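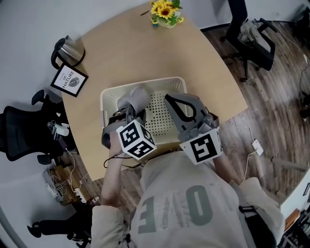
Both grippers on the basket, kettle still to go.

Home | Posts | Club stuff | About | Contact

This site uses cookies to remember your settings. Accept | Manage

Week whatever-it-is of the Brendevum project

OK quick one tonight, I have a lab writeup due and I haven't started it. But I said I'd keep this going through October so here we are.

Short version: we're recording. Finally!! Slightly longer version follows.

If you missed the earlier posts, the club is doing the household tidying track this year. Team name is Brendevum (long story, was a typo on the signup form, stuck). The robot has to clear and set a small table by itself. To teach it, we do the task ourselves with hand-held grippers, one per hand, cube markers on both so the software knows where the hands are. Then the model trains on all that. Target is 500 clean episodes before we train anything serious.

Where we're at: 748 recorded. Sounds great. 702 made it through the first check, which only looks for missing files and lost tracking. Then Kagiso ran the second check, the one that looks at whether the task got finished, and that's a whole other number and I don't want to type it yet. Next post. Maybe.

The basket thing

So the basket is the hard one. Cream plastic basket, holes all over the sides, soft gray thing inside. Task is basically: one gripper holds the gray thing, other one goes in and helps, get it straightened out. With your hands it takes a second and you don't think about it. With grippers you have two fingers on each side and zero feeling in any of them. You squeeze and hope.

Stuff I've worked out so far, writing it down so the Sunday people don't have to learn it again:

- Go in from the top, straight down. If you come in at an angle the jaws hit the rim and the basket slides and now you're chasing it.
- Left hand pins a corner FIRST. Then right hand. I kept moving both together and the footage is a mess, there's no clear order for the model to learn.
- Slow at the start and slow at the end. Middle can be whatever.
- Don't twist your wrists so far the cubes turn away from the camera. This is where most of my lost tracking came from. I do it without noticing, I guess I twist my wrist when I concentrate.
- Left gripper cable: over the front edge, toward your lap, slack. Not across the table. It caught on the basket rim twice on Friday and both were otherwise really good runs. Painful.

Fabric is just rude in general. It never sits the same way twice, so you can't get into a rythm, and I think that's good for the data and bad for my mood.

Props

We wanted the table to look like somebody's actual table so there's a kettle, a small vase of sunflowers, and a framed LOVE OF NATURE print laying flat by the kettle. The flowers stay at the far end now. They used to be closer in and Johannes clipped them with his elbow mid-episode and then just kept going, very professional, flowers on the table the entire time. Software passed it. Second check did not.

The kettle is next. It's steel so it's shiny, and Johannes Motaung (hardware, also the only one of us who reads datasheets) is worried about grip on the handle. The pads on the Voltik grippers are pretty smooth. He wants to try the thicker Hervieu pads, I want to try a strip of rubber first because we have rubber and we don't have Hervieu pads. We'll see who wins. Kettle stays empty either way, before anyone emails me.

Argument of the week

Kagiso Naidoo thinks we should throw out every run where the operator hesitates. I think some hesitating should stay in. If the robot only ever sees perfect runs, what does it do when the cloth slips? It's never seen anyone recover. Kagiso's point, which is fair, is that half my hesitating isn't recovery, it's me trying to remember which hand goes first. Fine. Yes.

We settled on tagging them for now. Three tags: clean, recovered, junk. I went through 23 of mine last night to test it and the tags are harder than you'd think, a lot of them sit right between clean and recovered. If you fumble but the thing never leaves the jaws, is that a fumble? We need a rule. Put it on the agenda.

Arms

My forearms are killing me. You hold the things out over the table for ages and they aren't heavy until they are. What helps is scooting right up so your forearms can rest on the table between moves. Also take the break when it's your break. I skipped two and my last batch was all wobble, and you can see it in the tracking plots, it goes from a nice smooth line to something like a seismograph.

Oltard regionals

We got our slot for Oltard!! Morning slot, which I hate, but it means we get the arena before the floor is covered in everyone else's tape. Rules sheet says the table there is round-ish and ours has a curved edge too so I'm calling that a win. Lighting is the unknown. We've been recording with the same lights the whole time, and I'd like at least one session with them changed up before we go. Kagiso already said yes, Johannes said "after the kettle." Everything is after the kettle.

To do before next time:
- rule for clean vs recovered
- rubber strip test
- relabel the cables, the label on the left one has rubbed off
- somebody PLEASE back up the drive, it's all on one drive
- my lab writeup (not club related, just need to see it written down)

If you're at the school and want to try operating, come by, we're short on people with patience. No coding needed, you just sit and tidy a basket over and over. Sign up on the sheet by the door, first sesssion is training only and we don't keep those recordings, so don't stress about it.

Right, writeup. Bye

Get new posts by email. Enter your address to subscribe. Unsubscribe anytime.

Older posts | Newer posts | Back to top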